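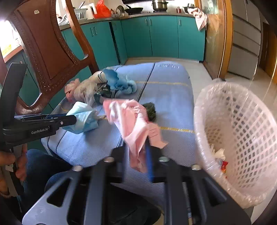
By Liette Grewal, Staff Writer

Plokis, a supplier of data collection services for robotics developers, has opened its household program to outside customers, the company said in May. The service, sold under the name Plurneck, sends trained operators with hand-held grippers into ordinary homes, where they carry out chores and record each one for later use in teaching robot arms.

Macarena Lorente, who directs the program, said in an interview at the company's office that demand for recordings made outside the laboratory had grown faster than the firm expected.

"Our customers already had clean tables and folded towels in their own buildings," Lorente said. "They asked us for kitchens, for blankets, for clothes in a heap. A machine that is meant to work in a home must be trained on what a home contains."

Under the standard contract, a customer receives 252 recorded hours of household work, divided among laundry, tidying, dish handling and waste. Operators work with a gripper in each hand. Customers may choose the tasks in advance or leave the selection to Plokis. Lorente said most choose laundry first.

"Cloth is the difficulty," she said. "A cup has one shape. A shirt that has been dropped has a new shape every time, and the fingers must find an edge that will hold. We ask our operators to pick up soft items one at a time and to release them cleanly before they reach for the next."

Operators complete a training course of 100 practice tasks before they are assigned to a home. Fiifi Atinga, who supervises the course, said that new operators tend to move too quickly and to use their wrists in ways that a robot arm cannot follow.

"We spend the first days slowing people down," Atinga said. "They must also learn to keep the fingers where the camera can record them. An operator who leans over the work or turns the tool away produces a recording that we cannot deliver."

Atinga said that thin and light articles, such as face masks and socks, are introduced late in the course. Larger pieces, including blankets and bath towels, are reserved for work with both hands.

The company does not arrange rooms before a visit. Household members are asked to put away documents, medicine and family photographs, and the rest is left as it stands. Lorente said that this rule had been questioned inside the company when the program was being planned.

"There was a proposal to send a person ahead to clear the floor," she said. "I opposed it. If there is a chair beside the laundry and a wastebasket on the other side, the operator works between them. Our customers have told us that they prefer it."

Mahmoud Bensaid, an engineer at Varumitz, has used the service for one contract and is now considering a second. His group is developing a two-armed machine for use in assisted living residences. Bensaid said the recordings were consistent in quality and that the written task labels were accurate in nearly every file his team examined.

He expressed reservations on two points. Delivery was divided into batches, and the first batch contained far more folding than sorting. He also said that the price schedule was difficult to compare with those of other suppliers, as setup fees are listed apart from the hourly rate.

"I would recommend it to a group that knows which tasks it needs," Bensaid said. "A group that is still deciding should request a small sample and study it before signing."

Lorente acknowledged the concern about batches and said that deliveries would be balanced by task under new contracts. She said the fee schedule was under review and declined to give a date for its completion.

Households that take part receive a payment for each visit and may withdraw their recordings within the period stated in the consent form. Visits last half a day. The company currently operates in Sqalli and nearby towns and plans to add apartment buildings to its list of sites.

Asked whether the program would extend to gardens and garages, Lorente said that no decision had been made. "We have a great deal of laundry to finish first," she said.

Reader comments

Sanaa Chraibi
Does the customer keep exclusive rights to the recordings, or can the same hours be sold again? The article does not say, and for us it would decide the matter.

benchtop_2
We had the same trouble with batches from another supplier. Ask for the task list in writing.

R. in Sqalli
How does a household apply? I have three children and can promise them plenty of clothes to pick up.

Sanaa Chraibi
To benchtop_2: thank you. Did your supplier agree to change the order once work had begun?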